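How to budget for hand-held grippers when you're collecting home task data

Wrote this up after our third round of purchasing at Sarkanstead. Mostly for Noemi Kapoor's group, who start buying in February, but anyone planning a small kit can use it. Quick and rough. Fix the numbers for your own shop.

Step 1. Write the task list before the parts list

Sounds obvious. We skipped it the first time and bought for drawers and doors, then spent most of the season picking stuff up off tables. What you need on paper, one line per task:

What gets moved. Where from, where to. One hand or two. Smallest item, biggest item, floppiest item.

That last column drives the pad choice, so don't leave it blank. Henryk Walczak has a spreadsheet for this, ask him for the clean copy and not the one with the colors.

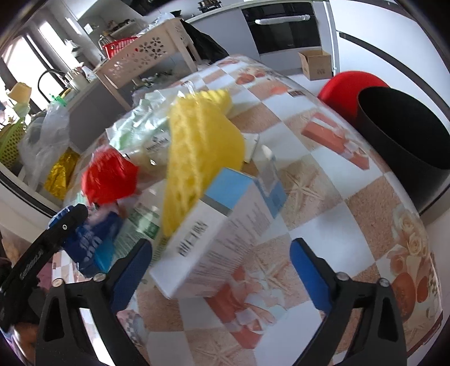 Jaw opening is the first spec to settle. Go by the biggest thing you expect to grab, then add a margin, becuase people come in crooked and fast and you don't want them lining up like surgeons. Clearing a kitchen table is a decent benchmark – a printed box, a yellow sponge, thin plastic bags, all in one pile, and the same pair of jaws has to deal with the lot. Boxes want width. Bags want grip at the tips. If a vendor can only demo with a rigid block, ask for a bag.

Step 2. Decide on one gripper or two

Price both. A second unit is more than the unit: second mount, second charger, more storage, more time per session getting both recordings to match up. Our rule now is two if more than a third of the task list needs two hands. Otherwise one, and put the money into pads and spares.

Czesław Krajewska disagrees and says always buy the pair. Fair enough. His jobs are all folding.

Step 3. Split the money

We had 3000 for the first kit, everything in, and it was tight. How it went:

Grippers, a bit over half.
Pads and screws, more than you'd think.
Storage cards and a drive.
Cases.
Props and groceries.
Shipping both ways for one repair.

Forgot the last one completely in the first plan. Put it in. Szabo quoted us a decent price on the hardware and then the return shipping ate the saving.

Pads are the consumable. Budget 68 for the year if you're running two grippers most days, less if you only film mornings. Buy them in one order so the color and texture match. Mixing batches halfway through a project makes a mess of your notes and you will be asked about it later.
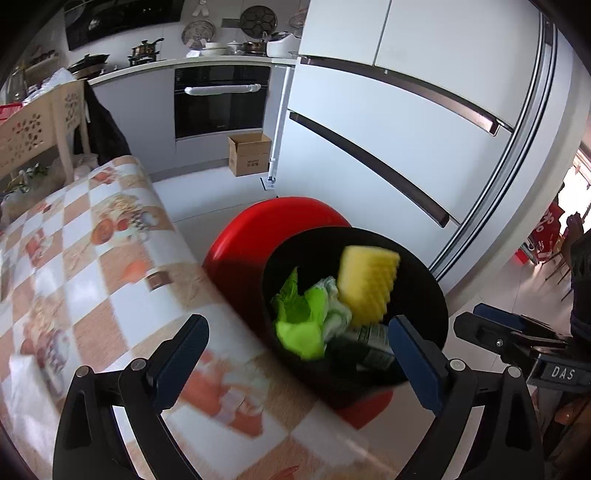 Screws too. Small ones, easy to lose, and not every hardware store carries the size. Order a bag with the grippers. Threadlocker as well, the removable kind. Put a driver that fits in every case, tied on with string if you have to. Dwayne Zamora drove back to Pullness for a screwdriver once and that was the whole afternoon gone.

Step 4. Price the location, not just the gear

Real kitchens beat a mock-up for us, but they cost. Line items to ask about:

Access hours. 2 p.m. starts are cheaper than evenings where we are, and you get daylight.
Power. Where are the outlets, and can you use them.
Room to turn around with a gripper in each hand.
What has to be put back, and who does it.

Check the surfaces while you're there. A busy printed tablecloth is fine by us, we like the variety, but tell whoever is labeling before they quote. Rullance charged us extra on a cluttered set and the quote hadn't allowed for it.

Step 5. Props

Keep a separate line, even if it's small. Sponges, cartons, bags, a few containers in different sizes. Buy doubles of anything soft. Write down what you bought so the next site can match it – a list on paper in the lid of the case works okay.

Container height matters more than we planned for. A low bowl you can reach into from the side. A deep one means coming down from above, which is harder on the wrist over a long session. Get both and alternate.
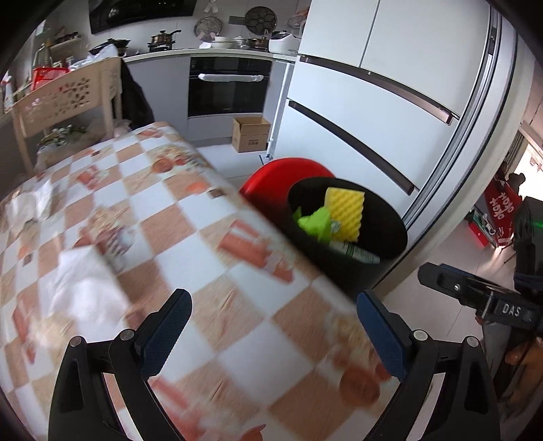

Step 6. Order, test, then order the rest

Buy one complete kit first. Run it for a week on the real task list. Keep a log with just three columns: what broke, what ran out, what never left the case. Then place the main order.

Lead times for us ran about 6 weeks on the grippers and a few days on everything else, so get the gripper order in early and don't wait on the small stuff. Ask for the pad price in writing at the same time. If it isn't on the quote it will be higher when you come back for more.

Innes Jardine does the approvals on our side and wants the log attached to the second request. Send it with the totals on page one, or it comes straight back to you.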